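Evlow (two-arm bench robot)

Evlow is a two-arm bench robot built in the Elludton shared workshop, and I'm writing this page for the workshop wiki because people keep asking me the same things about it at the sink. I've been on the build since the first sketch, so take this as one member's version, and please fix whatever I've got wrong!

Name and origin

The name comes from a label on an old storage crate the first parts arrived in. It stuck before we had any say in the matter. The original plan was much smaller, just one arm that could hand you a screwdriver, but a school in Gonville was clearing out its lab and we ended up with a matched pair (for the price of the gas to go get them). Two arms meant a whole different project, and I was thrilled, even if my weekends weren't.

What it does

Evlow works on small electric motors, the flat round kind you find in wheel hubs and drones. The long-term goal is to have it put one together with no human fingers in the way. If you haven't opened one up, the stator is the part with the copper windings and the rotor is the part that spins around it, with magnets inside. Those magnets are the whole problem. Bring the two halves close and they jump at each other, usually crooked, and then you're prying them apart and saying words.

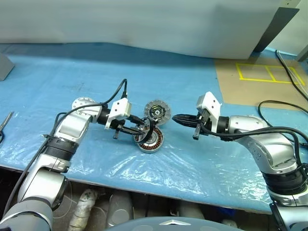 So the approach we settled on is slow. Each arm handles its own part, the last bit of the move happens at a crawl, and if either wrist feels a shove it didn't expect, both arms stop. I wrote most of the stopping code and I'm prouder of it than of anything that moves. The first version stopped so eagerly that a truck going by outside would end the run.

Bench and grippers

Padding on the bench was my idea after one too many dropped bearings. The cables took longer to sort out than the arms did. We route them along the outside of the links with plenty of slack at the elbow, and we still snag one now and then (usually during a demo).

The gripper fingers are on their eighth design, or maybe it's 8 plus a few I never logged. Blunt ones held better but bumped into everything.

Software

Most of it runs on an old desktop under the window. The motion planner is called Bùi, and yes, the accent matters, because the startup script won't find the folder without it. I've fixed that twice and broken it again twice.

Practice runs

We have roughly 600 practice runs saved on the shared drive, good and bad together. Please don't delete the bad ones, they're what I use for tuning the stop thresholds. Anyone with a workshop key can start a run, but check in with whoever's at the bench first and keep your hands off the padding until both arms are parked.

See also: Gripper fingers, Motor bin, Bùi setup notes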